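Shirley Wragg
May 12, 2021

1. Thread on the remix of Skurkell, the Kenirska single, which went up this morning. Several people asked why the new version is quieter than the old one and runs at a slightly different pitch. Both are intentional. Details follow, mostly for people who run small sessions at home.

2. The source is a set of multitracks recorded at the rehearsal space in Ullbridge, 14 tracks in all. Eight are drums. The rest are bass DI, bass amp, two guitars, lead vocal, and one stereo keyboard part that somebody bounced to mono.

3. Sample rate was the first problem. The drums were recorded at 48 kHz. The vocal was done later on a different interface at 44.1 and dropped into the 48 session without conversion. It played back fast and sharp, so it was pitched down by hand until it sounded close. "Close" ended up on the released single.

4. A 44.1 file played at 48 comes out about a semitone and a half sharp. The correction that was applied was a whole semitone and some fine tuning, done by ear against the keyboard. I went back to the raw vocal files, converted them properly, and lined them up again from the count-in.
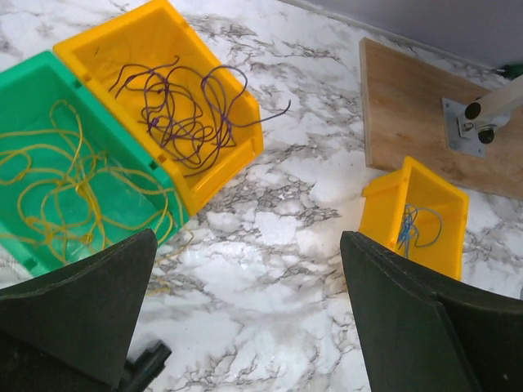
5. Tempo. The session grid says 139 BPM. Dean Bickerstaff (drums) played to a click through the verses and then the click was muted for the last chorus, at his request. He speeds up there. I left it alone. The only edits on the drums are two fills where the rack tom mic had been knocked and was picking up mostly cymbal.

6. Because the last chorus is off the grid, every delay that was synced to tempo drifted out of time in that section on the old mix. The guitar delay is the obvious one. I printed it as audio, cut it at the chorus, and set the delay time by hand for the remaining bars.

7. Drum phase. The overheads were a spaced pair and the snare was closer to the left one. Not a big difference, but enough to smear the crack of the snare in mono. I moved the left overhead to match the right at the snare and accepted that the kick would then sit a little off center in the overheads. High-pass at 120 Hz on both, so it hardly matters.

8. The kick had two mics, inside and outside. On the old mix they were partly canceling below 80 Hz and the missing low end had been made up with EQ. Flip the polarity on the outside mic and most of that EQ can come off. I check this before touching anything else on a kit now.

9. Bass. Loredana Pagano's DI is clean and even and I used it for everything under 200 Hz. The amp track carries the grit and is filtered below that. The amp arrives later than the DI by the distance from the cone to the mic, so it was moved forward until the two added up instead of fighting. Compression on the bass bus is 3:1 with a slow attack, never more than 4 dB of reduction.

10. Guitars. Left and right are separate performances, not a copied track. They were panned hard on the old version and still are. What changed is a cut at 2.5 kHz on both, a couple of dB, to get them out of the way of the consonants in the vocal. 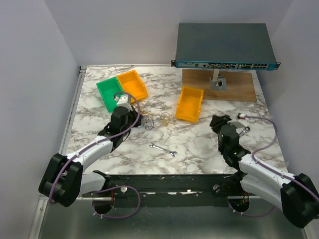
The cut is automated. It is only in when the vocal is in. During the instrumental break the guitars get their full midrange back, and that is the main reason the break sounds louder now. The fader doesn't move there.

11. Vocal chain, in order: high-pass at 90 Hz, de-esser, a fast compressor catching peaks, a slow compressor doing the leveling, then EQ. The de-esser is first because the compressors bring up the S sounds and I prefer to deal with them before that happens. Plenty of engineers do it the other way around with good results.

12. Reverb is one plate, shared by the vocal and snare. Pre-delay on the vocal send is 40 ms. The send is filtered at both ends, 300 Hz and 6 kHz. The old mix had a different reverb on nearly every channel and the low mids filled up by the second verse.

13. Loudness. The old master measured -7.8 LUFS integrated with true peaks over zero. Most streaming services turn that down on playback, so the listener gets the same level as everyone else with the drums already flattened. The new one is -11.2 with a true peak of -1 dB. Turn it up and the kick comes back.

14. For radio it matters even less what level you send. The station has its own processing after your file and it will squash whatever it gets. A heavily limited master going into a broadcast limiter tends to come out dull and a bit crunchy on the vocal. Colin Hebden, who produced the original session, sent both versions through a broadcast chain for me and the quieter file came back with noticeably more snare.

15. Mono check. A surprising number of people will hear this on one speaker. Summed to mono, the old mix lost the keyboard almost entirely. A stereo widener had been put on the mono bounce, and the widener worked by flipping part of the signal on one side. I removed it. The keyboard is now narrow, slightly right, and audible on a phone.

16. Mastering was done by Dewulf from a 24-bit file at 48 kHz, with no limiter on my mix bus. They asked for one change, half a dB less at 200 Hz, and they were right. I fixed it in the mix on the bass amp track and resent the file.

17. Delivery notes for anyone doing this on their own. Export at the session rate and let the mastering engineer convert. Leave a second of silence at the start and a few at the end so the reverb tail isn't chopped. Put the sample rate and bit depth in the file name. If there is an instrumental version, render it from the same session on the same day with the same plugins, or it won't line up later.

18. Question in the replies about the ISRC. A remix normally needs its own code, as it's a separate recording from the original. The old single keeps its code and stays up. Check the track page for the word "remix" if you're adding it to a playlist, because the artwork is nearly identical.

19. Another one: was any of this pitch corrected? Two words in the second verse. The rest was sung in tune and only sounded off against the keyboard because of the sample rate issue in post 3.

20. Same question about the drums: no samples. The snare you hear is the snare mic, the overheads and the plate. There is a gate on the toms, set loosely, with the fills opened by hand where it was clipping the first hit.

21. The B-side hasn't been touched yet. It has the same 44.1 vocal problem plus a backing vocal from Beryl Gosling that exists only as a stereo bounce with the lead underneath it. I'm looking for the original take on the old drives. If it's there, the B-side will be ready for the EP in September. If it isn't, the old mix goes on the EP with a new master.

22. Stems for the single are on the Kenirska page, 48 kHz WAV, all starting from zero. The tempo map is included as a MIDI file. Import that first, before the audio, or the last chorus will look wrong on your grid.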